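About Prallow

Prallow is a clothing repair and alterations shop in a former bank on the main street. We kept the vault door, mainly for want of anybody who could lift it. The vault itself holds zips.

We started out with 3 sewing machines, named Moron, Cider and Mao by whoever got to the label maker first. Moron is an industrial walking-foot model that will sew through a tarp, a saddle blanket or your thumbnail with equal enthusiasm. Cider does buttonholes, beautifully, when the weather suits. Mao was bought for silk and disapproves of everything else. All three are still in service, and all three have outlasted the coffee machine.

Last year we hemmed 751 pairs of trousers, replaced 167 zips and talked a fair few people out of cropping a perfectly good coat. We also mended some 617 pairs of jeans, nearly all of them gone in the same spot. We don't ask. You'd be amazed how many customers tell us anyway.

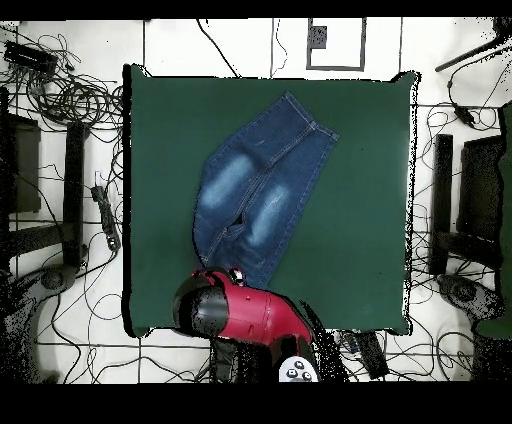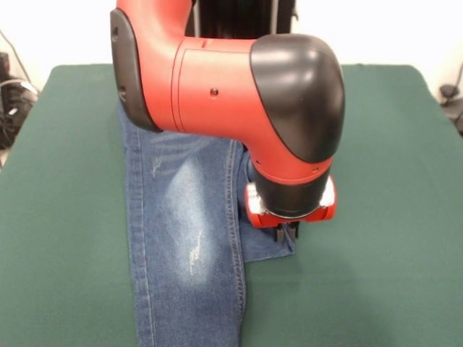 Blue denim on the green cloth.

Our prices are on the wall by the counter and haven't moved since September, apart from lined curtains, which we had been undercharging for out of sheer ignorance. A plain hem takes a week. A wedding dress takes as long as you've got, and we would prefer to hear about it before the invitations go out.

We do visible mending in any colour you like, and invisible mending in any colour we can match. Leather goes to a bloke two towns over who is better at it than we are. We don't do wetsuits. We did one once.

Please wash things before you bring them in. This applies to footy shorts especially, and to whatever has been living in the boot of the ute.

We open at 9 am and close at 5 pm, with half an hour off at lunch, when the lights stay on and somebody can plainly be seen eating a sandwich. Knock if it's an emergency. A loose button is not an emergency. Parking is around the back, next to the old night deposit chute, which is sealed, so please stop posting your trousers into it.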